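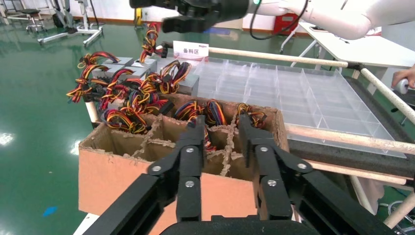
Guía para la preparación y el embalaje de fuentes de alimentación con su cableado

Ámbito de aplicación
La presente guía se dirige al personal de los talleres adheridos al programa Cutine de recuperación de componentes informáticos. Describe el modo de recoger los mazos de cables, distribuir las fuentes en cajas de cartón con separadores y dejar los bultos listos para su traslado al almacén de Villa. Las unidades con la carcasa abierta o con el conector de entrada dañado siguen el circuito de residuos y quedan excluidas de estas instrucciones.

Material necesario
Caja de cartón de doble canal, de 400 mm de lado como mínimo.
Separadores de cartón encajables, ya sean nuevos o reutilizados.
Bridas de velcro o tiras de papel engomado.
Bandeja compartimentada para tornillería y adaptadores.
Etiquetas y rotulador permanente.

Preparación del puesto
Antes de comenzar deberá despejarse la mesa y delimitarse una zona de preparación, señalizada con un rótulo legible desde el puesto contiguo. Las fuentes pendientes se colocarán a un lado y la caja de destino al otro, de manera que ninguna unidad tenga que pasar por encima de los cables de las demás. La zona de paso en torno a la mesa permanecerá libre.

Procedimiento
1. Compruebe que la fuente lleva desconectada de la red al menos 40 minutos. No introduzca objetos por la rejilla de ventilación.
2. Extienda el mazo de cables sobre la mesa y deshaga los nudos con la mano, empezando por los conectores. No tire nunca de un conductor aislado: el terminal puede salirse de su alojamiento sin que se aprecie desde fuera.
3. Reúna los conductores en un solo haz y pliéguelo en lazadas amplias. Los dobleces cerrados junto a la salida de la carcasa fatigan el aislamiento.
4. Sujete el haz por el centro con una brida de velcro. Las bridas de plástico se reservan para el material que no vaya a revisarse de nuevo.
5. Arme la retícula de separadores dentro de la caja. Si una pieza está rasgada, puede mantenerse siempre que conserve la altura y no deje pasar una unidad al compartimento vecino.
6. Introduzca cada fuente en su compartimento con la salida de cables hacia arriba. El haz debe quedar accesible desde la boca de la caja, pero recogido antes del cierre.
7. Pese la caja. El peso indicado en la hoja de ruta incluirá el embalaje. 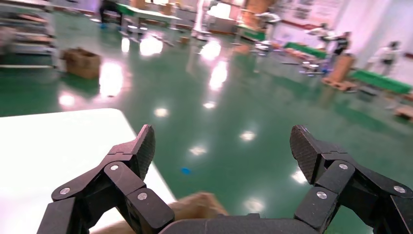
Cajas de cartón en el suelo, con la estantería metálica al fondo a la izquierda.

Cierre y depósito temporal
Las solapas se cerrarán únicamente cuando se haya cotejado el contenido con la hoja de ruta. Una caja abierta se considera incompleta y no podrá apilarse. Los bultos cerrados pasarán a la estantería – los más pesados, en el nivel inferior – con la etiqueta orientada hacia el pasillo. Los restos de plástico y las piezas pequeñas que hayan caído al suelo se retirarán al terminar cada lote.

Etiquetado
La etiqueta constará de tres líneas: código del taller, modelo de la fuente y número de unidades. Los códigos del 1900 en adelante corresponden a los talleres de Lirance; los anteriores se mantienen sin cambios. El lote ordinario de recogida consta de unas 2000 unidades, por lo que un error en el código obliga a revisar un número considerable de bultos.

Incidencias
Cuando un conector aparezca ennegrecido o deformado, aparte la unidad, anótelo en el parte y no la incluya en la caja. Las consultas sobre material de embalaje se dirigirán a Clirnunura, entidad encargada del suministro, antes de las 14:00. Las peticiones recibidas en agosto se atienden en septiembre.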